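旧铁皮工具箱翻新：从除锈到上漆，一个周末就能搞定

我太喜欢翻新旧铁皮箱子了！去年在 Kettunen 旧货市场淘到一只，漆皮起壳，铰链咬死，摊主都懒得开价。现在它就放在我的工作台下面，每天拉开盖子都觉得高兴。下面把整套做法写出来，第一次动手的朋友也完全可以跟着来。

要准备的东西
钢丝刷（手用的就行，别急着上电动的）
80目、180目、320目砂纸各几张
白醋或者除锈膏
中性洗洁精、旧毛巾
脱脂用的工业酒精
防锈底漆和面漆
口罩、护目镜、丁腈手套

第一步：清空和清洗
把箱子里的东西全部倒出来，隔板能拆就拆，拆不下来也没关系。先用吸尘器把角落里的碎屑吸走，再拿温水加洗洁精刷一遍。接缝的地方最容易藏油泥，旧牙刷特别好用。洗完马上擦干，再用吹风机对着缝隙吹一会儿，千万别让水留在里面过夜。

第二步：判断旧漆要不要全去掉
很多教程一上来就叫你磨到见铁，我觉得没必要！用指甲或者塑料刮刀沿着破损的边缘推一推，推得动的都要去掉，推不动的可以留着当底子。关键是把边缘磨成缓坡，手指滑过去感觉不到台阶，上完漆才不会留一圈印子。 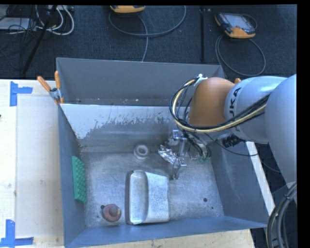 旧漆只剩一半，可以直接在上面喷新漆吗？
附着牢固的部分可以，但要先用320目砂纸整体打毛，擦净粉尘，露出金属的地方再单独补一层防锈底漆。

第三步：除锈
浮锈用钢丝刷就能刷掉，顺着一个方向来，刷痕会好看很多。锈得深的地方，把厨房纸浸透白醋敷上去，外面裹一层保鲜膜，等2个小时再刷，那种锈一层层化开的感觉真的很过瘾！刷完用小苏打水中和，清水擦两遍，立刻吹干。裸露的铁在潮湿天气里返锈非常快，所以除锈和上底漆最好安排在同一天。

第四步：打磨
80目只用在锈坑和厚漆的边缘，其他地方从180目开始，最后用320目收尾。平面可以把砂纸裹在木块上磨，斜面和弯折处直接用手，力道轻一点。磨好以后用酒精擦一遍，等它挥发干净，这时候就别再光手去摸了，指纹里的油会让漆面起小坑。

第五步：上漆
底漆要薄！薄薄喷两遍，比厚厚一遍强太多了。喷罐离表面一掌半的距离，手从箱子外面开始移动，扫过去，到另一头外面再松手。内角不容易喷到，我会先用小毛笔把角落和接缝描一遍，再喷大面。

底漆干透后轻轻扫一遍320目，擦净，再上面漆。我那只用的是灰蓝色，半哑光，耐脏又不死板。面漆同样走薄，每遍之间按罐子上写的时间等，冬天要再多等一阵。像我二月份在没有暖气的车库里喷，摸着不粘手了，其实里面还是软的，放了几件扳手进去，压出一排印子，只好重来。

第六步：铰链和搭扣
咬死的铰链滴几滴渗透油，放一晚，第二天慢慢来回活动，不要硬掰。松了以后擦掉多余的油，再点一点白色润滑脂。搭扣如果变形，垫块木头用小锤轻敲就能回来。

一点小建议
箱底可以剪一块毛毡或者橡胶垫铺上，新漆耐用得多，拿放工具也安静。垫子每隔一阵掀开看看，底下潮了就晾一晾。

我这只箱子的材料总共花了44块，砂纸还剩一大半。下一个目标是邻居 Nelli Miettinen 送我的旧铁皮面包箱，盖子上有一圈很漂亮的压花，打磨的时候得格外小心，我打算全程用手磨。颜色还没想好，奶油白和深绿都很心动，你们有喜欢的配色也请留言告诉我！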